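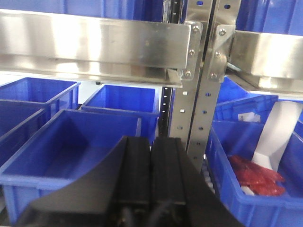
1. Where we are in June

Hi Gareth, you asked for something longer than my usual two-line update, so make yourself a coffee. Most of the month went into the picking rack. The arm now works both levels of blue bins, and it has gone through 782 picks since the last report. I have 100 of those down as needing a person to step in, mostly soft packaging that folded up in the fingers or slid back down the side of the bin. Boxes and anything stiff are going nicely!

The bins have been the biggest surprise for the crew. We used to fill them to the rim because a person can dig. The arm doesn't dig very well, so we've started filling them lighter and topping up more often, which means more walking for whoever is on restock. Rüegg's fitter adjusted the shelf heights on his second visit and that helped the reach on the lower level, but the walking is still there and I don't want to pretend otherwise.

2. The bench cell

The second station is the sorting surface, and it's a bit behind. Stesora sent us the updated control software in two pieces and the second piece came late, so we lost most of a week to waiting and then most of another to testing what we'd already tested. It's running short sessions in the afternoon now, usually from 2:00 until the shift changes over.

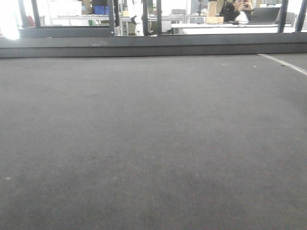

The sorting surface, empty, with the work tables behind.

What I can tell you is that the people on sorting like it more than they expected to. They were worried they'd be standing there all day watching a machine. In practice they set up a run, go do their own table work, and come back when it calls them. The calling is too loud, by the way. Three people have told me so and I agree with all of them. Brirnent has a quieter tone in the settings somewhere and I'm chasing them for it.

3. What has changed for the crew

Eight people are trained so far. That's everyone on days and nobody yet on evenings, so evenings still pick by hand and they've noticed. I had a long talk with them in the break room and the main question was hours. I told them what you told me, that no one's hours get cut in this phase, and they'd like to see that in writing from Walell. So would I! Could you send me something on letterhead I can pin up?

The jobs themselves have shifted around a good deal. Less reaching and bending at the rack (my own back says thank you), more checking and restocking, and a lot more clicking through screens to clear a stop.

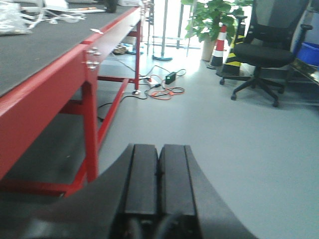

The screens are where the older hands get frustrated, and I think it's fair. A stop message gives you a code, you look up the code on a sheet, and the sheet sends you to another screen. We wrote our own one-page version in everyday words and taped it up by the controls, and calls to me have dropped off since then. I'd like to spend a little of the training money on doing that properly for both stations, with the evening crew helping to write it.

4. Upkeep and small costs
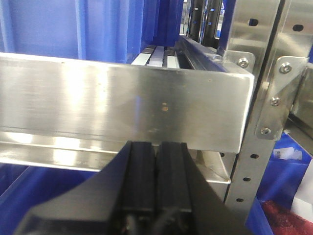
Upkeep has been light, and I'd like it to stay that way, so I'm asking for a half hour at the end of each shift as paid upkeep time. At the moment people squeeze it in when they can. There's a small orange-brown spot on the front of one of the steel beams that wants wiping off, and the bolts on the brackets should get a regular check now that the arm is working so close to them. It's dull stuff and easy to skip on a busy day. If it's on the schedule it gets done.

Spending is on plan apart from the extra bins, and I've moved that over from the travel line, which we've barely touched.

5. Next

Evening training first, then longer sessions on sorting, then another go at the soft packaging with the different grip settings Stesora suggested. I'd also like 2 spare sets of finger pads on the shelf before we stretch the hours. Let me know about the letter and the half hour, and come by and see it run if you're over this way.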